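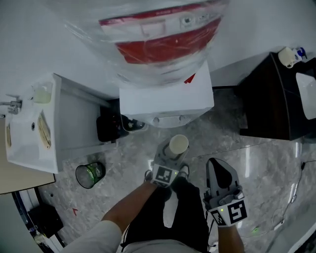 Photograph: Stalel Facilities Office / Sérgio Loureiro

Stalel Facilities Office
16 May 2025

1/ A reminder to all colleagues at the Cinorar building on the use and care of the water point beside the sink. The guidance applies to staff, visitors and contractors alike.

2/ Drinking water is to be taken from the dispenser. Please hold the cup upright under the tap and stay with it until it is filled. Bottles brought from home may also be filled, provided the neck does not touch the tap.

3/ The sink is for rinsing cups and washing hands. Sponges may be left in the basin during the day. Tea leaves and coffee grounds go in the wastebasket, never down the drain.

4/ Cups left on top of the brown cabinet overnight will be washed and put on the shelf in Room 261. They are kept there for 30 days.

5/ The floor in this area is tiled and becomes slippery when water is spilt. Colleagues are asked to wipe up drips at once. Larger spills should be reported on extension 804.

6/ Bags and boxes may stand on the floor between the sink and the dispenser for short periods. The front of the dispenser must be kept clear at all times.
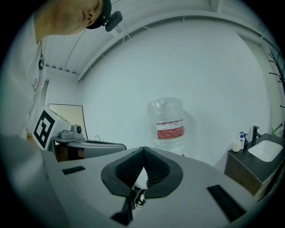 REPLACEMENT BOTTLES

7/ Full bottles stand on the floor against the wall. Please check that the label is intact and the cap is wrapped before a bottle is moved. Any bottle with a broken wrapping should be set aside and reported.

8/ Bottles are to be lifted by two people. Colleagues who have not been shown how to change one should ask Silvana Magalhães or Yavuz Coşkun.

9/ Deliveries are made by Devitz. No more than 6 bottles are held on each floor. The order will be reviewed in August, when demand is at its highest.

10/ Questions about this guidance may be sent to Sille Hauksdóttir at the Facilities Office. A printed copy is available from reception.

Recent from Stalel Facilities Office
Lift maintenance at the Tan building
Recycling: what goes in which bin
Changes to reception opening hours
Booking Room 261 for meetings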